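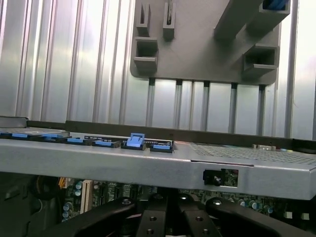 Wrist-camera gripper comparison in chassis servicing

Wrist-camera gripper comparison is a bench procedure used to rank robot end effectors for work inside computer and server enclosures. The gripper under test is fitted to a common arm and carries a small camera at the wrist, so that every approach, grasp and release is recorded from the tool's own viewpoint. The best-known form of the procedure is the Jundusberg protocol, drawn up by Njål Blomqvist and Leidy Muñoz at the Jundusberg robotics workshop and later revised by Farzad Ansari.

The procedure is concerned with access and visibility more than with grip strength. Most parallel grippers can close on a plastic latch on an open bench. Fewer can do so above a sheet-metal tray, next to a ribbed panel, with a populated board underneath.

Background

Early trials at Jundusberg used flat plywood boards with connectors screwed to them. Results from these boards carried over poorly to real enclosures. Grippers that scored well on the boards fouled the tray lip or could not be tilted far enough to reach the rear row of parts. Blomqvist replaced the boards with a complete chassis, which was kept in one position for an entire series and removed only for repair.

Muñoz moved the camera from an overhead stand to the wrist in August of the following year. The overhead view had been blocked by the arm in most of the final approaches, which were the part of the motion the group most wanted to see.

Test piece

The reference test piece is an open chassis with a light grey metal tray in the working area. A bank of connectors with blue plastic latches runs along the rear edge of the left half of the tray, and latches may be lying flat or standing upright at the start of a trial. A raised latch presents a tall, narrow target. A flat one offers very little edge and is normally approached with one finger only.

To the right of the connector bank the tray surface becomes a perforated grille. Its small holes are used for judging focus and motion blur. The front face of the tray has a rectangular cutout with green circuit board visible through it, and this serves as a landmark for lateral position. The motherboard lies below the tray. Capacitors and a white expansion slot stand on its left side, and any contact with them ends the trial.

The rear of the working area is closed by a corrugated silver panel. Its ridges produce alternating bright and dark bands, which are a known difficulty for automatic exposure. A large grey moulded bracket at the upper right limits the space available for a raised wrist.

Equipment

Two grippers are generally compared in a series. In the original work these were the Ferkach parallel unit, with straight fingers on a common slide, and the Mumach angular unit, with fingers that pivot towards each other. Both were finished in matte black to reduce reflections into the lens.

The arm is a Sotelo six-axis model with its standard controller. The protocol does not permit a change of controller within a series. Differences in trajectory smoothing proved large enough to mask differences between grippers, a problem first reported by Eliécer Guzmán after an attempt to combine results from two laboratories.

The camera is fixed to the wrist with a rigid bracket. Its field of view must include both fingertips when closed, and should include as much of the tray as the gripper body allows. The exposure time is locked at 2000 microseconds. Gain may be set once, before the first trial, using the corrugated panel as the bright reference.

Procedure

The arm is brought to a start pose low over the front of the tray, with the gripper open. The operator confirms that the tray lip, the connector bank and the cutout can all be identified in the camera image. If the gripper body hides any of them, the start pose is adjusted and the adjustment is recorded against that gripper.

A trial consists of a single approach to a nominated latch, a grasp, a change of latch state and a withdrawal to the start pose. Upright and flat latches are nominated in a fixed order. The operator may stop the arm at any point but may not correct it by hand. A stopped trial is repeated at the end of the series.

Controller logs and camera footage are matched by timestamp. Grasp force is taken from the controller and is not inferred from the image.

Scoring

Each trial receives a reach score, a contact score and a view score. Reach is the remaining distance between fingertip and latch when closing begins. Contact records whether anything other than the nominated latch was touched. View is the proportion of the approach during which the latch and at least one fingertip were visible together.

The view score has been the most disputed of the set. In the Jundusberg series, which ran to 3356 trials, the Mumach unit led on reach but lost ground on view — its wide central block covered much of the lower part of the image. The Ferkach unit showed the opposite pattern. Ansari's revision gave the scores equal weight and required that they be published separately as well as in total.

Limitations

The protocol uses a single chassis layout, and results are not considered valid for enclosures with a different tray height or latch pitch. Arnulfo Pacheco has argued that the fixed start pose favours short grippers, which can be brought lower before the wrist meets the chassis wall. A variant with a free start pose has been tried, but repeatability between operators was poor.

Lighting is a further source of error. The protocol specifies one diffuse lamp above the chassis and no lamp at the wrist. Components beneath the tray are consequently in shadow, and contact with the motherboard may have to be established from the force log alone. Pacheco's proposal for a second lamp at the front was rejected on account of glare from the tray, although some laboratories use one during set-up.

Wear of the test piece is handled by replacing the latches as a set. Replacing a single latch is not allowed within a series — a new latch is stiffer than its neighbours and raises the measured grasp force.

Related methods

Overhead-camera comparison remains in use for large connectors and for cable handling, where the arm blocks less of the view. Peg-and-hole boards are used for initial acceptance of a gripper before it is mounted over live hardware. Neither method gives a view score.

See also

End effector
Hand-eye calibration
Parallel gripper
Visual servoing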